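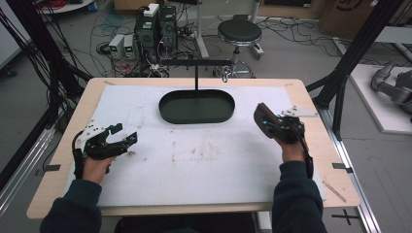 Two hand-held grippers at a collection table in Rirkville, with the T-shaped stand on its oval tray.

The promise of robot learning is that you stop writing instructions and start showing. Do a chore enough times with the right tool in your hand, record it all, and a network will work out the rest. At Abdella, a small outfit in Rirkville, that promise comes down to a person in a chair with a gripper in each fist, doing the same short job until the session ends.

I went to see it in February, and again this spring. The company had a number ready both times. On my second visit it was 576 demonstrations of handling small items around a stand, collected under a project it calls Horon. I asked how many had made it into training. The answer was 193.

That gap deserves more attention than it gets. Some takes were thrown out for tracking errors, I was told, and others for hesitation, meaning the person paused or changed their mind halfway. But a machine working in a kitchen or a stockroom will run into plenty of moments that call for a pause. Train it only on the confident takes and it may never learn what to do when a grip goes wrong.

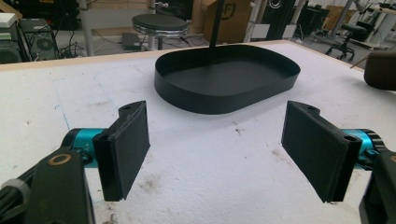 Horkaldale, a rival that gathers its examples by remote control, told me the worry is overblown - bad takes teach bad habits, it said, and recovery can be collected later as a task of its own. Perhaps so. When I asked whether it had begun collecting any, the reply was that it was on the schedule.

The case for hand-held tools is mostly a case about cost. You don't need to tie up a robot arm to gather data, and a newcomer can be shown the ropes in 20 minutes. I believe that. What I'm less sure of is the next step, where motions made by a human shoulder and wrist get handed to an arm with different joints and different limits. Abdella says its software filters out anything the arm can't reach. It would not say how much that removes.

Nor has it moved the table very far. Of the 34 sessions logged for Horon, every one took place in the same room. The company plans to try a second site, with different lighting and a different work surface, and says it will publish the results whichever way they fall. I have asked to be there for the first run.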